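4.2 How the sales desk talks to people about mileage

I went into this part of the study thinking mileage would be the boring bit. Anyone who leases a car agrees to a yearly limit, pays extra if they go over, and that's it. Then Evdokia Pappas and I started reading the call notes from Petridis, the smaller of our two leasing brokers, and we kept finding the same muddle. People guessed their mileage from memory, the guess went on the quote, and the quote became the contract.

We read 3288 call notes in all, from Petridis and from Grornora, and we tagged each one by hand. I did the Petridis pile and Evdokia did Grornora, then we swapped a batch of 400 and argued over the ones we'd tagged differently. (Most of the arguments were over what counts as "explaining" a charge. Saying the charge exists? Giving a price per mile? Working out a total? We settled on the last two.)

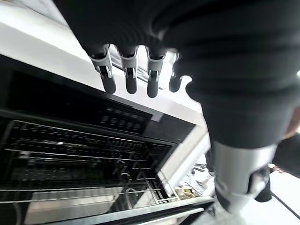
The two brokers train their staff in very different ways. Grornora gives new people a script, and the mileage question comes near the end, after the color and the trim and the delivery date. By then the customer has pretty much picked out the car in their head and wants to get off the phone. Petridis has no script at all, just a one-page checklist, and the older hands ask about the commute first thing. You can tell from the notes! They'll have "drives to daughter's every other weekend" scribbled in before there's any mention of a model.

I don't want to make too much of that. Petridis customers tend to be on their second or third lease, so they've often been stung once already and bring the subject up themselves.

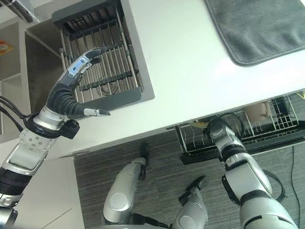 Figure 3. Robot arm and multi-fingered hand over the sink.

We also sat in on live calls, 60 at each broker, so 120 altogether. Spyros Koutsoukos set up the listening sessions and wrote the coding sheet, and I still think his sheet is the best thing in the project. It has one row per promise. If an adviser says "you can always change it later," that gets a row, and we go and look in the contract to see if you can. With the Grornora contract you can, once, and only before the last six months. The advisers mostly knew the first half of that sentence and were hazy on the second.

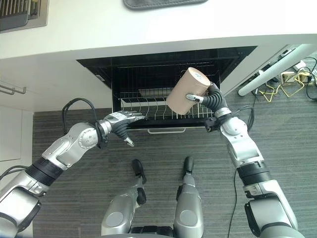 Money came up less than I'd expected. Customers would ask what the monthly payment was, naturally, and then ask it again with a bigger deposit, but the end-of-lease bill hardly got a look in unless the adviser raised it. When an adviser did a quick sum out loud – so many miles over, so much a mile – the customer nearly always went quiet and then picked a higher limit. I found that pause easier to trust than anything people told us in the follow-up survey, where everybody said they'd understood everything.

Ballen, the quoting software both brokers use, doesn't help much here. The mileage box comes already filled in with the lowest band, and changing it sends you back a screen. One adviser told me she leaves it alone until the customer has agreed to a car, then fixes it and reads out the new price. That's honest enough, but it does mean the first number people hear is the lowest one, and first numbers stick.

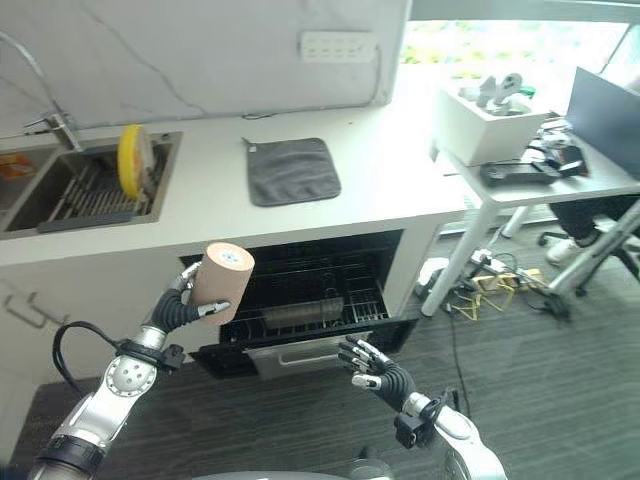

Our changes to the checklist went live at Petridis in January, and Grornora is still deciding. We moved the mileage question to the top, added a line for regular long trips, and asked advisers to say the excess charge as a total in dollars. The wording took us longer than the tagging did, if you can believe it. Section 4.3 goes through what happened to the quotes after that, and the full coding sheet is in the appendix for anyone who'd like to borrow it.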